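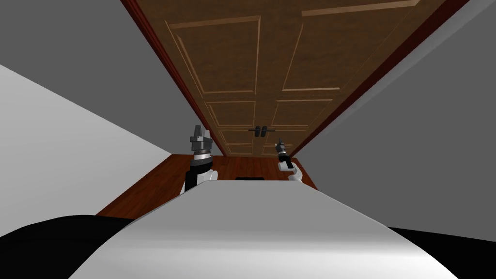 A paneled door with a dark gray handle (render)

Garden > Roses > My notes

January, by Kaja Venckus

The roses are sleeping and I have time to write about cuttings. Last summer I took 60 of them from my old climber, the one I call Clesia. I do not know its true name. The woman who gave it to me in Losteck did not know it either.

I cut pieces as long as a pencil, just under a leaf bud, and left two leaves on top. Half of them went in plain sand. The other half went in sand mixed with compost, which my neighbor Su recommends. I used no rooting powder, I had none at home.

In the sand most of them turned black before the fall. In the mix I now have 10 plants with real roots, and I am very happy with them – even if it is not a large number. My mistake was the watering, I think. I watered every evening, also when the sand was still wet.

The small plants stay in the cold frame until the end of March. I open the lid at noon when there is sun and close it again before dark. One has already a red bud, too early, and I cover it at night with fleece.

Two plants are promised to my cousin in Trevar. She has heavy clay, so I told her to dig the holes wide and to put in some coarse sand. The rest will go along the south fence, where the old currants were.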